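The Year I Wrote Letters Again

My grandmother kept her letters in a biscuit tin on top of the refrigerator, and when I was small I believed everybody's grandmother did. There were blue airmail sheets in there so thin you could read both sides at once, and birthday cards with the glitter gone, and one long furious letter from her sister about a lamp. I've thought about that lamp for most of my adult life. I never found out who ended up with it.

So last January, with the holidays put away and the evenings still dark by five, I decided I would write to people. Real letters, with a stamp. I had no rules at first except that they had to be by hand and had to go in the mailbox before I could reread them and lose my nerve.

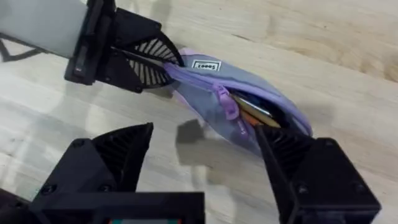 Who I wrote to first

The first one went to Duygu Gökçe, who shared an apartment with me in Costello when we were both too broke to run the heater properly. We'd been sending each other little hearts and thumbs on our phones for years, and I suppose we both thought of that as keeping in touch. Then I sat down to write and realized I didn't know the name of her younger child's school, or whether she still made that lentil soup, or if her father had sold the house in the end.

It took me a whole evening to fill two pages. My hand hurt! I used to write three-hour exams with that hand, and there it was cramping up before I'd gotten past the weather. I crossed out so much of the first page that I nearly started over, but I remembered how my grandmother's sister had crossed things out in the lamp letter, great angry loops of ink, and how much I loved trying to read what was underneath. So I left it all in.

Duygu's answer came three weeks later. Six pages, both sides, and a pressed leaf from the tree outside her kitchen. (Yes, she still makes the soup. She wrote the recipe up the margin, turning the page as she went, so that you have to spin the thing like a steering wheel to follow it.) I read it standing in the hallway with my coat on.

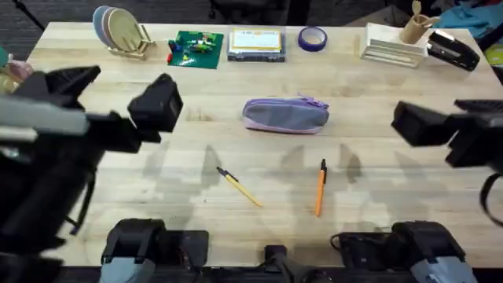 I should say something about handwriting, because it's the first thing people bring up when I tell them about all this. "Oh, but mine is awful," they say, and they look a bit embarrassed, as though I might ask for a sample. Mine is awful too. It leans one way in the morning and the other way at night. My lowercase r looks like a v, and my uncle in Altau wrote back to ask me, very politely, who "Cavol" was and whether she was feeling better.

What helped was slowing down. I'd gotten used to writing only grocery lists and the odd note for the neighbor, and I was treating a letter the same way, racing to get to the end of it. Once I let myself take a whole cup of tea per page it got easier to read, and I think it got easier to listen to as well, if that makes sense. You leave more in when you're going slowly. I told my uncle about a bird I'd seen on the fence, which I would never in this life have called him up to report, and he sent back a page and a half about the birds at his end.

As for pens, I have opinions now, heaven help me. I started out with whatever was in the kitchen drawer, moved on to a fountain pen that leaked on my good gray sweater, and came back around to a plain ballpoint with a fat barrel that doesn't pinch my fingers. The paper matters more than the pen. I like a lined pad, the cheap kind, because unlined paper sends me sliding downhill, and by the bottom of the page I'm practically writing in the corner. The stationery shop in Stidstead sells lovely cream sheets with matching envelopes and I bought a box of them, and I've been too intimidated to use a single one.
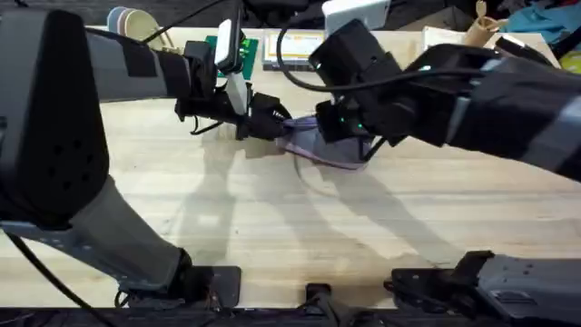
Then there's the waiting. I had forgotten about it completely. You drop the envelope in and for a week or two nothing happens at all, and you start wondering if you said something odd in the fourth paragraph. My cousin in Stusamville took 74 days to reply. I only know that because she worked it out herself and put it at the top of her letter by way of apology. I wasn't cross. Her letter had been written over five different evenings in three different inks, and you could follow her whole spring through it, the bad cold and the new job and the business with the garage door.

Some people never wrote back, and I want to be fair about that too. I sent one to an old teacher of mine and it came home with a yellow sticker on it. An old friend texted me a photo of my own letter on her kitchen counter with "got this!! so sweet!!" and we left it there. I was a little sad for an afternoon. But she did get it, and she did like it, and I've decided that writing a letter to someone doesn't mean they owe you one.

By the end of summer I had ten people I wrote to regularly, which is about as many as I can manage with a job and a dog and a house where things keep dripping. I write mostly after supper, at the end of the table with the better lamp. I try to answer within the month. I don't always.

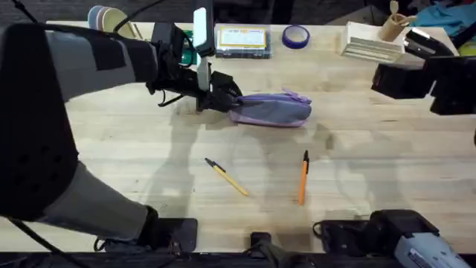 If you'd like to try it

Pick one person, and make it someone who won't mind a messy page. Ask them a couple of real questions, the sort that need more than a yes, and then tell them something small about your day. The small things are what I go back to read. I've got Duygu's margin recipe propped against the flour jar right now, and I've got the page from my uncle about his birds folded into my calendar.

Buy stamps before you start. Put the address on the envelope first, too, while you're still feeling brave.

I keep the replies in a shoebox for now. I've been looking for a proper biscuit tin, a big square one with a lid that sticks, and if anybody has one they're ready to part with, please write and let me know. I'll answer, though you may have to squint at the r's.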